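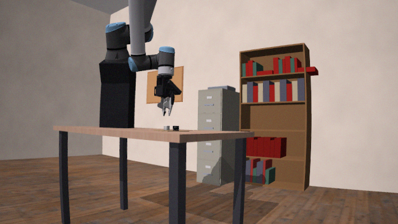 Unit 4 -- Rules for simulated pick trials

Log every trial, including aborted ones. A full set is 100 trials per gripper setting. Fix the random seed before the first trial and write it on the cover sheet. The reference set for this unit used seed 267.

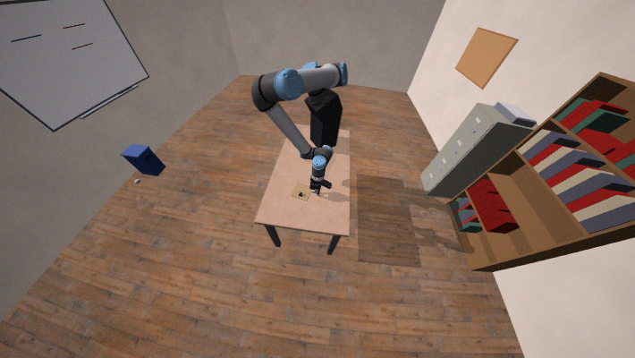 Camera poses stay locked for the whole set. If a pose changes, the set starts over at trial 1 -- partial sets are not merged.

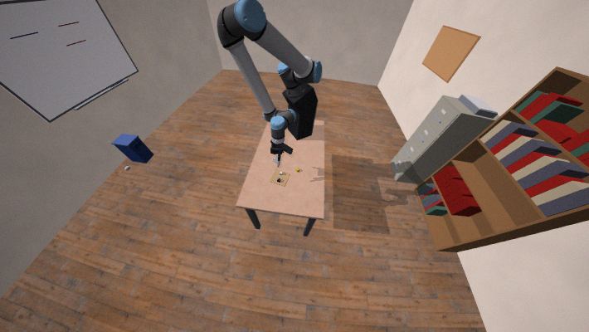 Report collisions separately from missed grasps. A set with 98 valid trials is graded as incomplete. Reading: Chmielewska, course notes, p. 42. Send log files to Miłosz Wasilewska before the October lab.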